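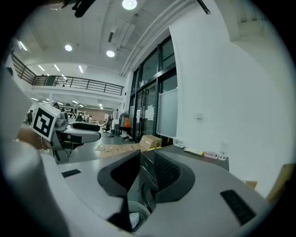 The Gendetti Open Day is a public demonstration of hand-held gripper work held each year by the robotics workshop Gendetti in Nunusbridge. The first was held on 10 March 2018 and drew over 100 visitors.

History

The event was proposed by Evdokia Koutsoukos, then head of training at the workshop, after several local schools asked to see the grippers in use. Entry was free, and visitors were admitted in groups of 14. The engineering firm Perić paid for printing and afternoon tea. Later open days were moved to September to avoid clashing with university enrolment.

Program

Each session opens with a short talk, given in the first year by Otakar Šimko. An operator then demonstrates a pair of grippers, one in each hand, on household jobs such as folding tea towels and sorting plastic containers. Visitors aged 14 and over may try the grippers themselves, for 5 minutes a turn. Recordings from the day are used to train Dokach, the workshop's two-armed robot, which is shown at the end of the session.

Reception

Benito Valcárcel, writing in a neighbourhood newsletter, praised the operators' patience but found the talk too long. It was shortened the following year.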